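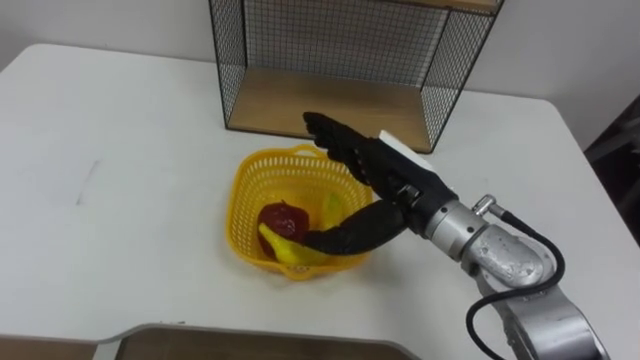

Workshop notebook, February, 4 p.m.

Fruit and shelf corner, second go at the layout. I'm really happy with how this is shaping up! The black wire rack is staying. I had my doubts when Mayu pulled it out of the Trolteck order, but the fine grid lets so much light through that the back corners don't go murky the way they did with the old closed cabinet. Pale board on the bottom, white table under it, pale wall behind, and suddenly anything with color in it jumps right out.

Which brings me to the yellow basket. Best buy of the month. Small, squarish, holes all the way around, a good thick rim you can get hold of anywhere. I've put the red apple and the banana in it, and the apple looks terrific against the yellow — almost too good, I kept stopping to look at it. The banana on yellow is a harder match, and I like that too. You have to look for the edge of it. All artificial, of course, so no fruit flies this time (see the January pages, and my apologies again to everyone who ate lunch in here).

Measurements, before I lose the scrap of paper: table to the first board above the floor board, 26 cm. Rack set back 50 cm from the front edge of the table, which leaves plenty of room for the basket in front. I tried it at 70 and didn't care for it, everything felt far away.

Still open: does the basket live in front of the rack or on the floor board? In front is easier to reach. On the board is tidier, and it frees up the table for sorting. I lean toward the board for storage and the front for whenever we're filling or emptying it.

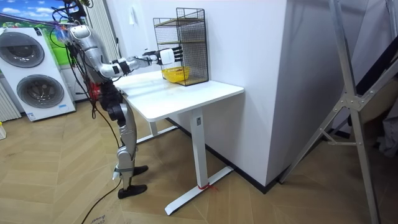 Malsha thinks the basket should go up on the board for good, and wants a second one in another color so the apples and bananas can be kept apart. She also pointed out that a full basket with a low front is much easier to tidy than one with a high rim, so would I please look at the Delico ones before ordering more of these.

Fair point, and I will look. I'd still keep this one! Two baskets side by side need measuring first, and I left the tape in the other room.

Next: tape marks on the table for the rack feet, order no. 962 to chase, ask Haruto if he has a spare board.

Questions about these notes: Amancay Navarrete, bench 2
© Arkmont Workshop
Back to top
We use cookies to remember your settings. Accept / Decline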